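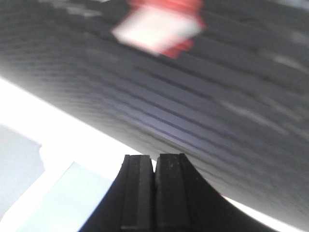

The register that will not stay in one place

Bastby's land and water register went live in January on software that the municipality neither owns nor hosts outright. The arrangement has drawn interest from digital government offices elsewhere, mostly for its contract terms.

The core is Clivine, a records engine maintained by Sodari under an open licence. Öberg, the incumbent supplier, retains the payment module until its agreement lapses. Data passes between the two through a published interface, and either firm can be replaced on 8 months' notice. Source code, schema and migration scripts are lodged with the municipal archive at each release.

Ingvild Rønning, who drafted the procurement specification, describes the previous system as adequate but closed. An address correction required a change request, a quotation and a signature from the supplier. Under Clivine, a licensed clerk makes the correction and the engine writes a signed entry to the log. Residents can read the log for their own parcel.

Identity remains the weak point. The register accepts the national electronic ID but has no delegated access, so a person acting for an elderly parent must still attend the service centre with paper authorization. Sodari has a delegation model in testing with 25 households. Rønning expects it to need two further revisions before the privacy office will approve it.

Costs are harder to judge. Licence fees have fallen, while the municipality now employs four engineers it previously did without. The first audited comparison covers hosting, labour and support, and excludes staff retraining. Council receives it on 6th May, together with Öberg's proposal to extend the payment module.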